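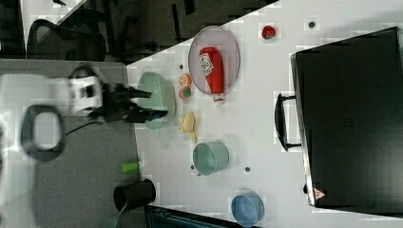

Trnka tabletop arm, classroom bundle: review after one semester
Posted May 21, 2020 by Yi-an Jeon

Our robotics club in Bekville bought the Trnka bundle in January to replace a kit arm with hobby servos. The task for the club project is table clearing: pick up toy food and dishes and put each one where it belongs. This review covers the arm, the gripper and the Pladus control software as used by students aged 14 to 17.

Setup
Assembly took one club meeting. The base bolts down with four screws, and the hex key supplied is too short to get a decent grip on. Use your own. The printed manual skips the joint zeroing step. It is in the PDF, page 7.

Arm
Motion is smooth at half speed and below. At full speed the wrist overshoots and needs a moment to settle before the gripper can close on anything small. We capped it at 60 percent in software and left it there. Repeatability is good enough for toys and cups. I would not use it for anything with tight tolerances.

Gripper
Two fingers, parallel motion, black rubber pads. Bowls are easiest when picked by the rim, with one finger inside. A cup lying on its side is harder: the fingers have to come down square across it, and if the approach angle is off the cup rolls. The toy strawberry is close to the lower size limit. Flat plates can't be lifted from a bare tabletop at all. Svatopluk Kadlec, who runs the programming group, had his students slide the plate to the edge first, and that works most of the time.

The gripper cable is the weak point. It hangs free and has too much slack. Tie it along the forearm, leaving a loop at the elbow.

Software
Pladus records a motion by hand guiding and plays it back. Students learned this in one session. Editing a recording is poor: you can trim the start and end but not the middle. Logs export as plain CSV. Over the semester we saved 824 attempts, of which 208 were failed grasps, mostly cups and the plate.

Support
Hivness, the reseller, answered two emails within a day and ignored the third. Replacement finger pads come in one pack size only, 100 pieces, far more than a school will use.

Rating: 7 out of 10
Recommended for clubs that already have someone comfortable with Python. For a first kit, look for something with better documentation.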